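Labeling bimanual pick episodes when one hand holds an item and the other has not closed yet
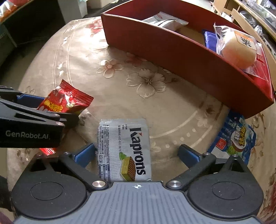
Last changed: May 2022

Posted by Nima Zamani

We record snack-sorting episodes with two hand-held grippers on a table covered by a patterned cloth. Packets go into a red tray. Our written procedure has one start-of-grasp label per episode, which worked while we used a single gripper. With two, the states overlap: in the attached still the left jaws are closed on a red candy wrapper while the blue pads of the other gripper are open on either side of a silver Kapron packet, with what looks like a second packet under it.

My annotators split on this. Half write "grasp," half write "approach." Out of 215 episodes reviewed in March, 122 had at least one label disagreement between annotators. Is there an accepted rule, or does every group write its own? Also, does the item underneath count as part of the target?

Nesma Bennani

I don't know of a published standard that goes down to this level. Every group I have worked with keeps its own sheet. What matters is that the sheet is versioned and that the version is stored with each episode.

The rule we used on Flirkach:

Label each hand on its own track. Never assign a state to the pair.
Approach runs until first pad contact with the target. Pads on both sides of an item without visible contact are still approach.
Grasp runs from first contact until the item leaves its support.
Hold runs from there until release begins.
If contact cannot be judged from the video, use the jaw width signal. If that is missing too, mark the segment uncertain and leave it.

Your right hand would be approach unless the neighboring frames show contact. Your left hand is grasp or hold. A single frame will not settle which, so annotators should step backward and forward before choosing.

On stacked items: the target is what the task instruction names. If it says "packet" and two are stacked, the instruction is underspecified and should be fixed before recording. We wrote "top packet" and logged a double pick as a failure with its own code.

Set a tolerance for the boundaries as well. We allowed 3 frames either way. Without a tolerance, your disagreement figure mixes real conflicts with timing noise, and 122 may be overstated.

Trygve Ekström

just use a plain tablecloth, flowers confuse everything. we changed ours and had fewer problems

Agnes Pringle

The cloth will not fix a label definition. Keep it if the patterned background is a deliberate part of your data, and write it down in the episode metadata either way.

I agree with Nesma on separate tracks, with one addition. Small scraps and empty wrappers need a rule. There is a clear plastic wrapper on the cloth next to your red one. Decide whether such pieces are targets, clutter to be left alone, or debris to be cleared between episodes. Our Plolgate sheet listed them as clutter if present at the start and debris if produced during handling. Operators cleared debris only after the recording had stopped.

Before relabeling everything, have two people label the same 17 episodes under the new sheet and compare. Fix the wording wherever they differ, then do the rest.

Nima Zamani

Separate tracks it is. Our export tool writes one state column per episode, so I have to change the schema first. The trial set of 17 is going out with Nesma's boundary rules and the clutter definition.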